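## Scheduling posts without losing the comments

*From the social media desk, February 5, 2026*
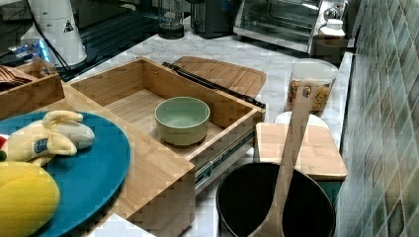 *A pale-green bowl in an open bamboo drawer, with black tongs resting across the top.*

Many of you wrote to me after the last issue with the same problem. You prepare your posts on Sunday, you put them in the scheduler, and then the whole week the account feels a little dead. The posts go out on time but few people answer.

I had the same experience with the Cladach account, which has 900 followers and sells wool blankets. For one month I scheduled everything for 9 in the morning. The likes stayed the same, but the comments went down from 155 to 122. Marleny Quispe, who manages the page for the Bermúdez bakery, saw a similar thing and she gave me good advice: schedule the post only for an hour when you can sit with your phone.

So now I work like this. I write the captions in one document, all together, and I read them aloud once. I put them in the scheduler in the evening. For each post I make a reminder in my calendar, and when it rings I open the app and stay there for the first half hour. I answer every comment with a full sentence, also the ones that are only a heart. If I can't be there, I move the post to another day.

Some small points that cost me time to learn:

- Check the time zone in your scheduler settings. Mine was still on the old one after I moved, and two posts went out in the middle of the night.
- Tags of other accounts sometimes disappear when the post is published. Open the post and look.
- Keep one free place in the week for something that is not planned.
- If there is sad news in your town, stop the queue first and think after.

Sherif Ait Ali asked if it is better to pay for a tool. For one account I don't think so. He looks after three, for Jiratent and for two smaller shops, and for him a paid tool makes sense, mostly for the shared calendar. Please try the free version for some weeks before you give your card number, and write down the date when the trial ends.

Socorro Paucar disagrees with me about the reminders. She says she prefers to answer all comments once, after dinner, and her followers at Sinham are used to it. I believe her, but her followers are very patient people!

In the April issue Suleiman Chukwu will write about captions in two languages, and which one to put first. If you have questions for him, reply to this email and I will send them on.

Ruth Zapata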